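Driletti petition affair

The Driletti petition affair was a dispute in the town of Ornosden over a request for a private audience with the provincial governor. It began in January, when the retired schoolteacher Tülin Taşdemir announced that she knew something about the closure of the Driletti police post and would tell it to the governor and to no one else. It ended, so far as it has ended, with the governor still not knowing.

Background

The Driletti post served the eastern half of Ornosden and the village of Plevetetti. It was shut overnight, its two officers were moved to the district station at Başaran, and residents learned of the change from a note taped to the door. The district command blamed the roof. Local opinion, having seen the roof, was divided.

The petition

Taşdemir first wrote to the governor's office by ordinary post and received a printed card thanking her for her interest in road safety. She then began collecting signatures in support of a meeting. Her supporters claimed over 4,000 names. The provincial clerk accepted 2,779 and struck out 97 as illegible, a category that included the signature of the deputy mayor. A second round brought the accepted total to 3,043.

The governor's office offered a meeting with an adviser, then with the adviser's assistant. Taşdemir declined both – the second, according to the local paper, in a single word.

Reactions

The district command said that anyone with information should report it to the nearest police post, which for most of the signatories was the one that had closed. The opposition group on the town council called for an inquiry and later for a smaller inquiry.

Aftermath

The building at Driletti remains locked. The roof was repaired the following spring, and officers have not returned. Taşdemir has repeated her request every January since, always in the same wording.
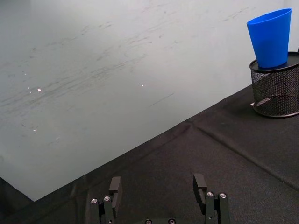
The replies have varied a little more. The latest came from the department of agriculture, which promised to pass her letter on.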